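Section 7. Bathroom Tasks: Setting Up and Running a Vanity Station

This section covers the hand-held gripper pair used at a sink vanity. Read it before you start the Koyama task list. Section 6 covers charging and pairing.

What to expect

Tidying a sink looks like an easy chore. For a machine it is still a hard one. In the Heseo trial in September, the arm was given 1,000 attempts at putting a toothbrush back in a cup, and it finished 800 of them without help. Most of the failures came from the brush turning in the fingers after a good grasp. Wiping, opening caps and working close to the faucet are not ready for unattended use, and this manual does not support them.

The arm learns from people doing the same job with the same kind of fingers. Careful work at the station matters more than speed.

7.1 Before you begin

1. Check that both finger pads are clean and seated flat. Replace any pad that has lifted at a corner.
2. Check that the marker cube on each gripper is tight. Wipe it with a dry cloth only.
3. Open and close each gripper fully. Stop if either one sticks.
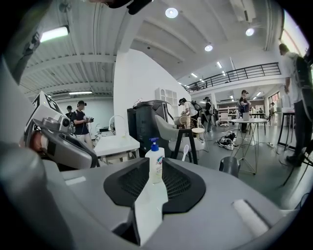

4. Tell the floor lead which station you are taking. Several people may be working in the same room, and station numbers must not be used twice in one session.
5. Put on the shoulder strap and adjust it until you can lean over the counter without the strap riding up.

CAUTION: Cables on the floor are a trip hazard. Look down before you step back from the counter.

7.2 Placing the items

1. Clear the countertop, then set the tray, the bottle and the cup where your task card says.
2. Stand the toothbrush in the cup, head up, unless the card says otherwise.
3. Leave the basin empty and keep the drain uncovered.
4. Practice one slow lift of the cup. Close the fingers until they hold it, then stop. A soft cup will bend if you keep squeezing, and the arm will learn to squeeze too.
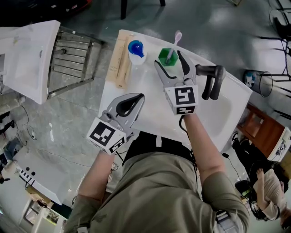
5. Return the cup to its starting place and open both grippers.

Note: Do not fix an item with your bare hand during a run. If something falls over, stand it up with the grippers or end the run.

7.3 Recording a run

1. Hold both grippers over the counter with the fingers open. Wait for the start tone.
2. Do the task at an even pace. Pause for a moment before each grasp and after each release.
3. Keep the marker cubes turned so that your sleeves do not cover them.
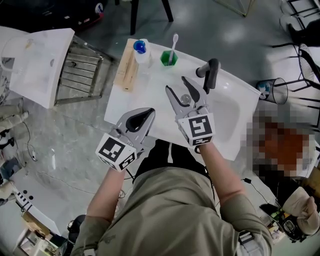
4. If you bump the faucet, finish the motion and mark the run as "contact." Contact runs are kept. Roos Desmet's review of 2,162 runs found them useful for teaching the arm to back away from fixed parts.
5. Bring both grippers back to the open position and wait for the end tone.

Note: Left-handed operators may swap the lead hand. Enter the swap on the run sheet before the first run.

CAUTION: Do not run water at any station. The grippers are not sealed. 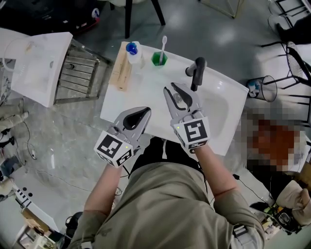
7.4 Resetting between runs

1. Move the items back to the positions on the next task card. Small changes from run to run are wanted.
2. Check the pads again after every 7 runs.
3. Rest your arms. Holding the grippers out over a counter is tiring, and tired runs drift toward the front edge.

7.5 Common problems

Cup slips during the lift: Clean the pads. If it still slips, grasp lower.

Cup tips when released: The fingers are opening unevenly. Send the gripper to the bench.

Run rejected, "marker lost": A sleeve or strap covered a cube. Roll the cuff back and repeat the run.

Pads pick up lint: Use the Trerier cloth supplied in the kit. Paper towels leave fibers.

For station changes and spare pads, contact Seul-gi Yeom at the Sumia desk. Section 8 covers kitchen counters.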